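Handgreifer im Haushalt – Regeln, Teil 2

Kurze Galerie zu unserer Hausregel »Kollovum«, Stand Dezember. Ist die Fassung für Leute, die mit Handgreifern in Wohnungen aufnehmen, also Kinderzimmer, Küche, Flur. Die Langfassung liegt wie immer im Ordner Nomdale, hier nur das Wichtigste. Viel Text, wenig Bilder diesmal, der Rest kommt nach.

Was sich geändert hat:

Zwei Greifer, eine Person. Kein Weiterreichen mitten im Durchgang. Wer absetzen muss, bricht ab und fängt neu an.

Raum so lassen wie er ist. Nicht aufräumen, nicht umstellen, nichts »schöner« hinlegen. Persönliches mit lesbarem Namen kommt vorher raus (Briefe, Schulhefte, Medikamente) – das macht die Familie selbst, nicht wir.

Vor dem Start: Statusleuchte prüfen, Pivotbolzen auf Spiel prüfen, Fingerpolster abwischen. Dauert keine Minute, wird trotzdem dauernd vergesssen.

Pro Wohnung höchstens 400 Durchgänge, dann ist Schluss. Treloar hatte zuletzt mehr als 4000 im Bestand, davon mussten 246 raus. Meistens derselbe Fehler: Gegenstand ausserhalb vom Greifbereich abgelegt und beim nächsten Durchgang einfach weitergemacht. So nicht. Ablegen, Hand zurück, Bezeichnung prüfen, dann weiter.

Kleinteile: eigene Klasse, alles was zwischen die Fingerspitzen passt und dort fast verschwindet. Langsam schließen, nicht nachdrücken. Verpackungen zählen extra, auch leere Tüten und Folie. Durchsichtiges immer mit Vermerk »transparent« eintragen, sonst findet es beim Sortieren keiner wieder.

Arbeit an der Bettkante:
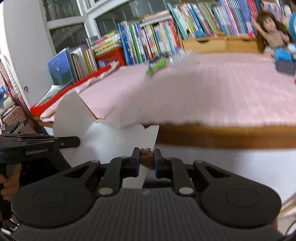
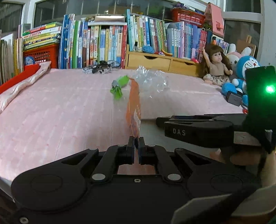
Zur Bezeichnung nochmal, da kamen die meisten Rückfragen. Ein Eintrag pro Gegenstand, und zwar so grob wie nötig. Das kleine braune Ding zwischen den Fingerspitzen im ersten Bild heißt in der Liste »Kleinteil, braun«, fertig, keine Rätselei. Das orange Päckchen auf dem zweiten bekommt »Päckchen, stehend« – die Lage gehört immer dazu, stehend und liegend sind zwei verschiedene Aufgaben. Grünes Teil und durchsichtige Folie daneben: zwei Einträge, auch wenn das eine am anderen hängt. Bücher im Regal bleiben Hintergrund und werden nicht einzeln erfasst.

Wer noch nach dem alten Mirnent-Bogen einträgt: bitte umstellen, Spalte »Lage« fehlt dort komplett. Neue Bögen liegen ab Sonntag im Ordner. Teil 3 (Küche, Glas, Besteck) folgt wenn ich dazu komm.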